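# The Drawer of Dead Gadgets

Every house has one. Ours is the second drawer down in the kitchen, below the one with the cutlery and above the one with the tea towels, and it hasn't closed properly since we moved in. It holds the remains of every clever thing I have ever bought. There are chargers in there for telephones that have been landfill for a decade. There is a memory card the size of a cream cracker. There is a key, which isn't a gadget, but which nobody will throw away in case it turns out to open something.

I decided to clear it on 6th August, a date I remember only because I had promised to do it by the end of the previous October. The council had sent a leaflet. The leaflet said that small electricals could now be left in a carrier bag on top of the bin, and it had a drawing of a smiling toaster on it. The toaster seemed pleased to be going. I took it as a sign and pulled the drawer out, and the front came off in my hand.

What followed took the better part of a weekend, and at the end of it I had thrown away one pair of earphones.

The trouble is that a dead gadget is never quite dead. A broken chair is honest about it. You sit on it, you are on the floor, the matter is settled. A music player that hasn't been switched on since the old boiler was in might be perfectly well. It might only want charging. And you do have the charger, you're sure you do, it's one of the sixty black cables in the drawer, all of which have been plaited together by some force unknown to science. So you begin unpicking them. By teatime you have freed four, and three of them fit nothing, and the fourth fits the thing but not the wall.

I had an Idavum, once. I had forgotten this. You may have forgotten yours. It was a pocket organiser with a little plastic stylus, and it was going to put an end to paper. I paid more for it than I'd paid for my first car, and used it to keep a shopping list that I then copied out on the back of an envelope, as the screen couldn't be read in a supermarket. It also couldn't be read outdoors, or near a lamp. In a dark cupboard it was superb. The stylus went down the side of a train seat in its first month and I spent the rest of our time together prodding it with the lid of a biro.

It is still in the drawer. I picked it up, and pressed the button, and felt a small stab of hope, and put it back. 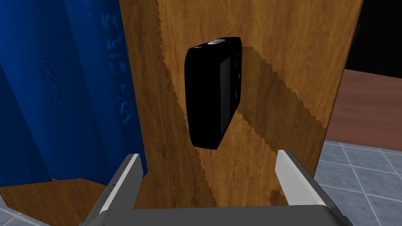 *Issue 16*

There was a time when we owned a separate object for every small job. One took the pictures, one played the songs, one told you where you were and another one told you what time it was there. A man going away for the weekend clanked like a tinker. Each had its own pouch, and the pouch had a belt loop, and there were people who used the belt loop. I won't say I was one of them, though there are photographs.

Then the telephone ate the lot. It ate the camera first, then the music, then the map, the torch, the alarm clock and the spirit level, and for pudding it had our attention. I can't pretend to be sorry. I don't want to carry five things. But I notice that I can remember the feel of every one of those five, which way the switch went and how stiff it was, and I couldn't tell you the first thing about the telephone before this one. I think it was grey.

Buttons are the reason, if you ask me. A proper button gives a bit and then clicks, and you know where you stand. My old Zurner cassette recorder had a row of them like piano keys, and the one marked REC had to be pressed together with the one beside it, so that you couldn't record over your sister's birthday by mistake. (I did record over my sister's birthday. It took both hands, and she has pointed out since that this makes it worse.) These days I stroke a sheet of glass and something happens, or it doesn't, and I stroke it again harder, as though it might be deaf.

My local repair shop understands all this. It is called Rawashdeh, and it has been on the corner by the dry cleaner's for as long as I've lived here. The window is full of radios. Inside there's a counter, a smell of hot dust, and a handwritten sign saying that goods not collected within 100 days will be sold, a threat that has plainly never been carried out. The shelves go up to the ceiling and they are packed with things waiting for owners who went out and bought a new one.

I took in the Zurner. I'd found it at the very back of the drawer, underneath the takeaway menus, and the lid wouldn't open. The estimate came back on a scrap of till roll. It was a reasonable figure, and it was five times what the machine was worth, and I said yes before I'd got to the end of it. I own no cassettes. I explained this at the counter, in the spirit of full disclosure, and was met with the sort of kind look doctors give you when you describe a rash.

There is a school of thought that says I should let go. It's well represented in the bookshops, generally in pale covers. The Purance people, who will come to your house and tidy it for a fee, suggest holding each object and asking whether you would notice if it left you in the night. I have tried this with the cables. I would notice. I'd notice because the drawer would shut.

They also say, on the same web page, that the average household could do without 500 of the things in it. I'd love to know who counted. I'd love to know whether teaspoons are in there, for we lose teaspoons at such a rate that we may be ahead already.

My own view, for what it is worth, is that the drawer is doing a job. It's the only record we keep of what we thought was coming. Nobody frames a photograph of themselves queueing for a pocket organiser, but there it is under the batteries, with a crack in the lid and all my telephone numbers inside it, including the one for the curry house that became a nail bar and then a different curry house. My grandmother had a button tin that worked the same way. You could put your hand in and come up with a coat she had worn before the war. I put my hand in mine and come up with an adaptor, and quite often a splinter of something, but the principle holds.

So I glued the front back on. I untangled what could be untangled and wound the cables into neat figures of eight, held with the bands off the spring onions, and I labelled them. Most of the labels say UNKNOWN. A few say UNKNOWN (BIG). I laid everything out in rows, the players at the front and the telephones behind them, and it looked very fine, like a small museum with poor funding. Then I put in the new leaflet from the council, so that I'd know where to find it.

The drawer still sticks. I've moved the takeaway menus to the one below, with the tea towels, and that one has begun to stick as well.

The recorder came home last week. It works beautifully. I have been looking at blank cassettes, which you can still get if you know where to ask, and they come in packs of ten, and I shall need somewhere to keep them.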